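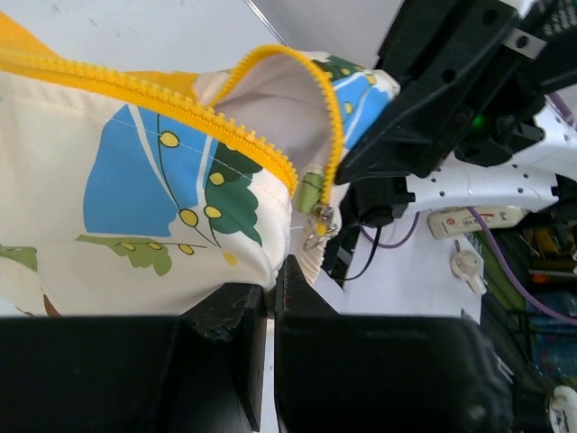
*Two arms on a zip pouch, wrist camera view.*

## Second arm for the packing bench: worth it or not?

**flimcombe_bench**

We've got a quote from Diketti for a second arm plus gripper, to go with the one we'd already budgeted for. The job is handling soft zipped pouches before they go in the box. Their case is that you need one arm to hold the bottom and another to deal with the mouth. We do 200 pouches on a busy day. Has anyone put money into this and been glad of it?

**oldspanner**

Glad, no. We had a pair on trial from Stosum for 4 weeks. Cloth is horrible stuff to plan around. Look at the folds where the fingertips meet at the bottom of yours, then ask the rep what happens when the next pouch folds differently. Ours went quiet.

**wendle77**

> Cloth is horrible stuff to plan around

It is, but you can't do a zip one-handed either. I'd sooner pay for two arms than buy one and find it only pushes the bag about the table.

**oldspanner**

You can if you clamp the thing. A decent jig costs a fraction of an arm and needs no service contract.

**wendle77**

Clamp it where? It's floppy, the zip curls over on itself and there's a loose thread right by the slider. I'd want to see your jig cope with that.

**oldspanner**

And I'd want to see the gripper cope with it. Same thread.

**flimcombe_bench**

Fair. For what it's worth the quote says payback in 18 months, but that assumes it runs all day with no one standing next to it.

**pallet_mouse**

There's your problem. Strike that line out and redo the sum with a person at the bench for half the shift. Then add spare fingertips, cables, and somebody's time whenever the pouch supplier changes the zip. We did that exercise at Tarawneh and the payback more than doubled. We still bought one, mind — for cartons.

**wendle77**

Cartons are a different animal. Did you price pouches at all?

**pallet_mouse**

Asked for a price per finished pouch. They'd only quote per arm, so I left it there.

**flimcombe_bench**

Right, I've asked Diketti for a paid trial with our own pouches, straight out of the supplier's bag, no hand sorting. The second arm stays off the budget until I've seen it. They're ringing back Monday.

**oldspanner**

Get the trial fee knocked off the price if you buy. In writing.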